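When the grippers would not let go

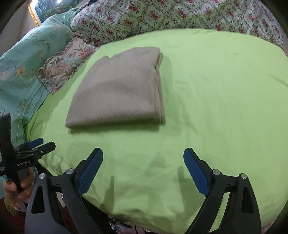

What went wrong with the grippers? Their jaws kept squeezing after the operator had released the trigger, because a return spring in the handle was catching on its own housing.

Siiri Kemppainen found the fault in November, a little after four in the afternoon. She tests hand-held grippers for Olness, a small firm that records people doing household jobs so that robot arms can be trained on the same movements. Folding blankets is a large part of it.

"I let go and the jaws stayed shut," she says. "I thought I'd got the fabric caught in the finger pads. So I put my other hand in to free it, and that was the mistake."

The jaws closed further and held her fingertip against the pad. It was bruised and nothing worse. She got out by pulling the blanket through sideways, then put both grippers down and switched off the recording.

Her first report went in that evening. The reply asked whether she might have been holding the trigger without noticing. She says it was a fair question. "People do that when they're tired. I'd been folding since lunch. But I knew my hand was open."

The recordings backed her up. Olness went through 689 of them from the same set of grippers and found 73 in which the jaws lagged behind the trigger. Most of the delays were too short for anyone to have felt. The worst ones came late in a session, and all of them came from handles fitted with a spring supplied by a workshop in Ivulton.

"That was the part that annoyed me," Kemppainen says. "It had been in the data for weeks. We were checking whether the blanket ended up folded. We weren't checking the tool."

There was a second problem. An arm trained on those recordings, which the firm calls Stasto, had learned to wait before opening. On the bench it hung on to cloth and dragged the pile out of shape. The 73 recordings have been taken out and the training run again. She has not seen the new results yet.

The springs have been replaced on every handle. Operators now open and close the jaws 5 times on nothing before they start, and each handle goes back for inspection after 100 sessions. There is also a written rule about fingers.

"If it sticks, you put it down," she says. "You don't reach in. I've got that taped up by the door now, in my own handwriting."

She was back at work the next morning, folding the same blankets.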